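トイレのタンクまわりを物置にしないための片づけメモ

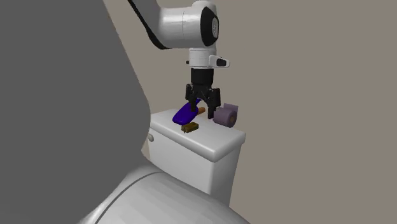
トイレは家の中でいちばん狭い部屋なのに、置いておきたい物は意外に多い場所です。紙、洗剤、ブラシ、芳香剤、掃除シート、生理用品、替えのタオル。収納が足りないと、手の届く平らな面から順に埋まっていきます。白いタンクのような形の台の上に小物が四つのっている、あのくらいの量がわが家では上限です。それを超えると拭くときに一つずつどかすのが面倒になり、そのうち拭かなくなります。

以下は、わが家で続いているやり方と、やめたやり方のメモです。築年数の古い賃貸なので、壁に穴をあける方法は入っていません。

まず全部出す

片づけの最初は、トイレの中の物を全部廊下に出すところからです。新聞紙かレジャーシートを敷いて並べます。棚の奥から、使い切る寸前で忘れた洗剤が出てきます。同じ種類の洗剤が複数あっても、中身を一本にまとめないでください。見た目が似ていても酸性と塩素系がまざると有毒なガスが出ます。古いものはラベルに書かれた方法で処分します。

出した物は、毎日使う物、週に一度使う物、予備、の順に並べ直します。戻すのは毎日使う物からです。予備は入りきらなければ別の部屋でかまいません。うちでは紙の予備の半分を洗面所の上の棚に移しました。

タンクの上に置いてよい物、よくない物

手洗い付きのタンクなら、水の出るところのまわりには何も置きません。水はねで底がぬめり、輪の形に跡が残ります。手洗いのないタンクでも、次の物は避けています。

・重いガラス瓶や陶器(落ちると便器の縁が欠けます)
・ふたのゆるい液体
・細かい部品に分かれる飾り
・水を吸う布や紙の箱

置くなら、軽くて丸洗いできる物にします。小さなトレーにのせておけば、拭くときはトレーごと持ち上げるだけです。トレーは縁が低くて角が丸いものが洗いやすく、編んだかごはほこりが目に詰まるのでやめました。

タンクのふたは、重い物をのせるようにはできていません。故障のときは外して中を見ることになるので、すぐに全部どかせる状態にしておきます。後付けの棚をかぶせる場合も、ふたが外せるかどうかを先に確かめます。

紙の予備の数

予備は、便座に座ったまま手の届く所に2個あれば足ります。残りは袋のまま別の場所です。袋から出して積むと湿気を吸い、ほこりもかぶります。

買い足すのは、最後の袋を開けたときと決めています。以前は安売りのたびに買っていて、棚の下が紙で埋まり、床が拭けなくなっていました。災害用の備えは別に数え、押し入れに入れて、8月に入れ替えます。

突っ張り棒の棚

壁に穴をあけられない家では、突っ張り棒を前後に二本渡し、その上に板かかごをのせるのが手軽です。取り付けのときは次の点に気をつけます。

・壁の内側に下地のある位置を選ぶ。叩いて軽い音がする所は、強く張ると壁紙がへこむ
・メジャーは左右の壁の手前と奥の両方で当てる。古い家では幅が違うことがある
・棒は取り付け幅より少し長く伸ばしてから、縮めながらはめる
・一晩おいて、もう一度締め直す

うちで使っているのはHeltoの細いほうの棒で、一本456円でした。のせているのは紙と軽い布だけです。洗剤のボトルのような重い物は床に近い所に置きます。頭より高い所に液体を置くと、落ちたときに目に入るおそれがあります。

棒の端のゴムは、年に一度外して拭きます。壁紙に色が移ることがあるので、気になる場合は透明の保護シートを挟みます。

床に物を置かない

掃除がいちばん楽になったのは、床の物を減らしたときでした。残したのはブラシだけです。サニタリーボックスは壁に寄せた低いラックの下段に移し、芳香剤もその隣に置きました。

マットもやめました。マットがあると汚れが見えず、洗濯の手間も増えます。足元が冷たい時期はスリッパを厚いものに替えています。マットを使い続けるなら、洗い替えを一枚だけ持ち、洗う日を決めておくと臭いがこもりません。

拭く順番

上から下、乾いた所から濡れた所、が基本です。

一、換気扇のカバーと棚のほこりを乾いた布で取る
二、壁の腰から下を、薄めた中性洗剤をつけて固く絞った布で拭き、水拭きする
三、タンクと給水管を拭く
四、便座の表、裏、便器の縁
五、便器の外側
六、最後に床を奥から手前へ

壁を先にすませるのは、跳ねた汚れが床に落ちるからです。便座は樹脂なので、研磨剤の入った洗剤や乾いた紙で強くこすると細かい傷がつき、そこに汚れが入ります。紙で拭くときは湿らせます。

給水管のつなぎ目に緑や白の粉がついていたら、少しずつ水がにじんでいる可能性があります。乾いたティッシュを巻いてしばらく置き、湿るかどうか見てください。湿るようなら止水栓を閉めて、賃貸なら管理会社に連絡します。自分でナットを強く締めると、中のパッキンがつぶれてかえって漏れることがあります。

水あかと黒ずみ

手洗い鉢の白い水あかにはクエン酸を使います。水200ミリリットルに小さじ一杯を溶かし、キッチンペーパーに含ませて貼ります。しばらく置いてからはがし、水でよく流します。長く置きすぎると金具が傷むので、金具の部分は早めに流してください。クエン酸を使った日に塩素系の洗剤は使いません。

便器の水面の輪は、つく前にブラシでこするのがいちばん楽です。ついてしまったものは、水位を下げてから中性洗剤でこすり、それで落ちなければ専用の洗剤に替えます。やすりは、表面に加工のある便器では使えないことがあります。説明書が残っていなければ、型番から調べられます。

臭いが抜けないとき

芳香剤を足す前に、便座と便器のすき間を見ます。便座が持ち上がる機種なら、外した裏側に汚れがたまっています。次に疑うのは壁紙と床の境目です。目地が黒くなっていれば、綿棒に中性洗剤をつけてなぞり、あとで水拭きします。

換気扇も確かめます。ティッシュを一枚近づけて、吸いつかなければフィルターが詰まっているか、羽根にほこりがついています。カバーを外すときは必ず電源を切ります。扉の下のすき間を荷物やマットでふさいでいると、空気の入り口がなくなって換気の効きが悪くなります。

買ってよかった物、手放した物

Sovsteadの浅いトレー、583円。丸洗いできて、角に水が残りません。
Trasesauの三段ラック、1,472円。幅が狭く、便器の横に入りました。組み立てのねじは一度に締めきらず、全部仮止めしてから締めるとゆがみません。
Kwakの吸盤フックは手放しました。つるつるのタイルには付きますが、うちの壁紙には付きませんでした。吸盤を使いたい場合は、先に壁の材質を見てください。

続けるための決めごと

新しい物を一つ入れたら、一つ出す。タンクの上に何か増えていたら、その日のうちに行き先を決める。行き先がなければ、別の部屋に持っていきます。家族が置いた物も勝手に捨てず、廊下の小かごに入れておいて本人に戻してもらいます。

掃除シートは、棚の手前の立ったまま取れる高さに置いています。奥にしまっていたころは週に一度しか使わなかったのに、手前に移してからは床の拭き掃除の回数が増えました。詰め替えの袋は洗面所です。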